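I went to the Grallmont open day in April mainly to find out one thing: can any of these machines clear a table yet? I look after a kitchen that turns out 600 lunches on a working day, and every year somebody forwards me an article saying the washing-up will soon be done for us.

The building is on the edge of a trading estate, past the tile warehouse. Parking is free but you have to give your number plate at the desk. Doors opened at 10 am and the queue was short. By midday it was hard to get near anything.

**Ground floor**

Drenach had the big space by the entrance. They make shelf-stocking equipment, and their stand was set up as a short supermarket aisle with tins, cartons and bags of crisps. The tins went up quickly and faced the right way. Cartons were fine. The crisps were slower, and twice a member of staff had to step in and straighten a bag before the machine would go on. The man on the stand said they had logged 1,248 items that week and that bags were the main cause of stoppages. I thought it was decent of him to say so.

Next to them was a floor-scrubbing machine, which I mention only because we already have one very like it. It cleans corridors well and can't do corners. The new one can't do corners either.

**First floor**

Upstairs was given over to household work. Florkik showed laundry folding. Towels took just over a minute each and came out square. A child's jumper was tried three times and put to one side. They are honest on their leaflet that the machine needs flat, plain items laid out one at a time, so you would still be doing the sorting, which in my house is most of the job.

Joubert had tableware and food handling, and that was where I spent most of my time. Their talk lasted 40 minutes with questions. The points I wrote down:

- Rigid things such as mugs and plates are far easier than anything soft. Bread was given as the awkward case, as it squashes and no two pieces are the same shape.
- Shiny worktops cause trouble for the cameras, and lighting matters more than they had expected.
- They had 386 recorded attempts at moving soft food and were still going through them.
- Nothing they had on show was meant to get wet. Washing-up is a separate problem.

I asked about speed. The answer was that a person is several times faster and that they weren't trying to hide it. I also asked about hygiene, as black fingers full of joints would never get past our inspector. They talked about gloves and washable covers, but there weren't any to look at.

A woman behind me wanted to know if one could help her father at home with his breakfast. The reply was careful. Handing over a plate, perhaps, with someone in the room. Leaving it on its own with him, no, and they wouldn't put a year on it.

**Practical notes**

There are seven demonstration areas in all, and two hours is enough unless you stay for the talks. The lift was working but slow. The café does soup and rolls and takes cards only. Take a notebook -- the leaflets are thin and the screens change before you have read them.

My own answer, for what it's worth to other kitchen managers: shelves, nearly. Towels, if you're patient. Clearing tables at lunch, no. I shan't be changing the rota, but I would go again next spring, and I'd go to the Joubert room first, before the crowd.

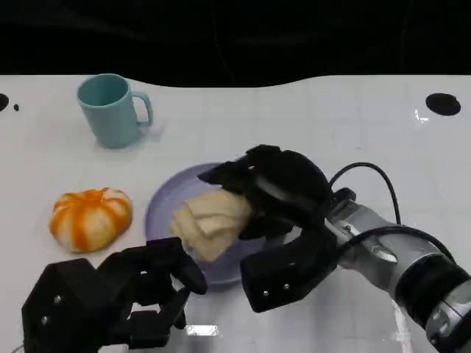

I've kept the leaflets from all three firms in the office if anyone on the early shift wants to borrow them.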